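# Le robot ménager attendra encore un peu

Ouvrir un micro-ondes, y poser quelque chose, refermer, tourner un bouton. Un enfant de 5 ans y arrive. Pour une machine, chaque étape reste un problème à part, et c'est sur ce genre de corvée que travaille l'équipe de Saarela.

La porte est le premier obstacle. Elle décrit un arc, et la pince doit suivre cet arc sans tirer trop fort ni lâcher prise.
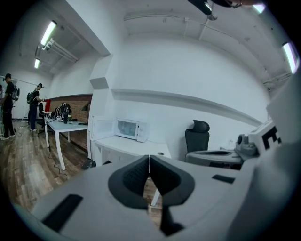 Joni Heinonen estime que la cuisine est plus difficile que l'atelier, où les pièces arrivent toujours au même endroit. Chez les gens, rien ne reste en place, et personne ne veut réaménager son plan de travail pour un bras articulé.

Vient ensuite l'intérieur. L'ouverture est étroite, les parois sont proches, et un geste trop large cogne. Un humain corrige au toucher. La pince dispose surtout de ce que voit sa caméra - et de près, elle masque une partie de ce qu'elle fait.

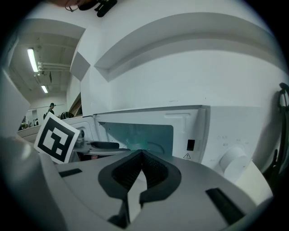

## Et à l'atelier ?

Chez Waltell, un bras trie des bacs depuis juillet. Il traite 3 020 pièces par jour et s'arrête 43 fois, le plus souvent pour un emballage froissé. Un opérateur le relance à chaque arrêt. Orvokki Koivisto, qui suit la ligne, n'envisage pas encore de la laisser tourner seule.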